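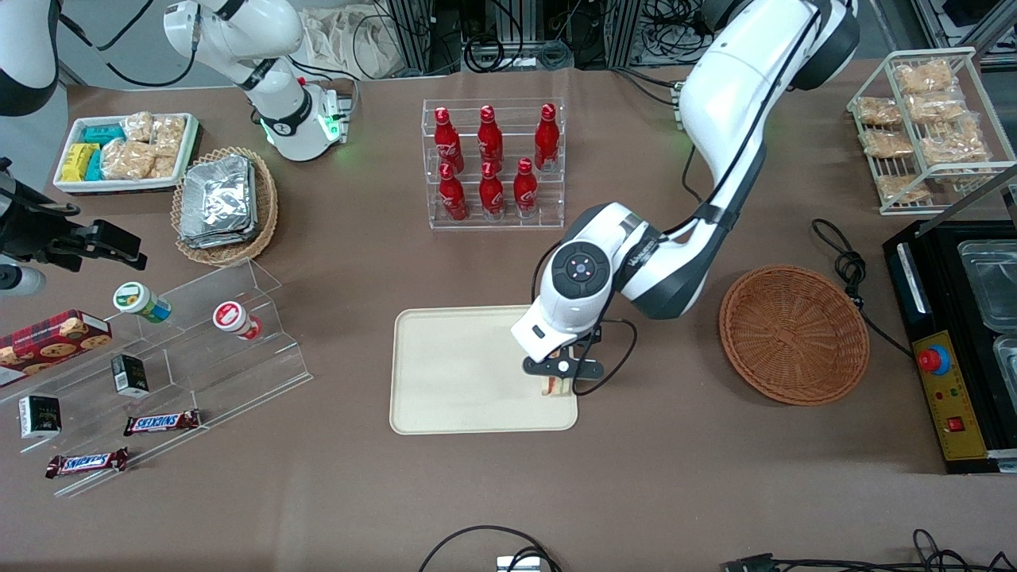 Blog > Alltag > Ordnung und Papier

Der Küchentisch als Büro

Seit vier Jahren lebe ich in Deutschland, und seit vier Jahren mache ich meine Papiere am Küchentisch. In meiner ersten Wohnung gab es keinen anderen Tisch. In der zweiten gäbe es Platz für einen Schreibtisch, aber ich habe mich an die Küche gewöhnt. Dort ist das Licht gut und der Tee steht in der Nähe.

Mein Problem war immer das Abendessen. Um sechs Uhr musste alles weg: die Briefe von der Krankenkasse, die Quittungen, der Klebestift, die Briefmarken. Am nächsten Morgen habe ich alles wieder gesucht. Einmal lag eine Rechnung von Guerreiro, bei denen ich meine Brille gekauft habe, 46 Tage lang zwischen zwei Kochbüchern. Die Mahnung kam natürlich pünktlich.

Im Oktober habe ich dann angefangen, mit Tabletts zu arbeiten. Die Idee ist sehr einfach und sicher nicht von mir. Jede Art von Arbeit bekommt ein eigenes, flaches Tablett mit einem kleinen Rand. Auf dem ersten liegt die Post, auf dem zweiten das Nähzeug, auf dem dritten alles für die Steuer. Wenn ich kochen will, hebe ich das Tablett hoch und stelle es ins Regal, genau so, wie es ist. Auch eine halb fertige Arbeit darf halb fertig bleiben.

Welche Tabletts ich benutze

Zuerst wollte ich die schönen von Edetti kaufen, aber sie sind hoch und nehmen im Regal zu viel Platz. Jetzt habe ich drei Stück von Cluston, zusammen für 20 Euro. Sie sind hell, und das finde ich wichtig, denn auf einem dunklen Tablett sehe ich meine Nadeln nicht.

Was auf ein Tablett nicht passt, gehört bei mir nicht zu dieser Arbeit. Diese Regel klingt streng. Sie hat mir aber gezeigt, dass ich für die Post keine fünf Kugelschreiber brauche - einer schreibt, die anderen vier waren nur Besuch.

Was noch nicht gut geht

Mit dem Steuertablett bin ich unzufrieden. Ich habe letztes Mal 307 Belege sortiert, und so viel Papier rutscht, wenn man es trägt. Eine Leserin, Yae Fujimoto, hat mir geschrieben, dass sie einen flachen Stein darauf legt. Ich habe es mit einem Glas Marmelade versucht. Es funktioniert, aber man vergisst leicht, dass man die Marmelade zum Frühstück wieder braucht.

Nächste Woche möchte ich das Nähtablett neu ordnen und den Saum von meinem grauen Mantel endlich fertig machen. Er wartet seit dem Winter.

Kontakt | © Papier und Tee | Nach oben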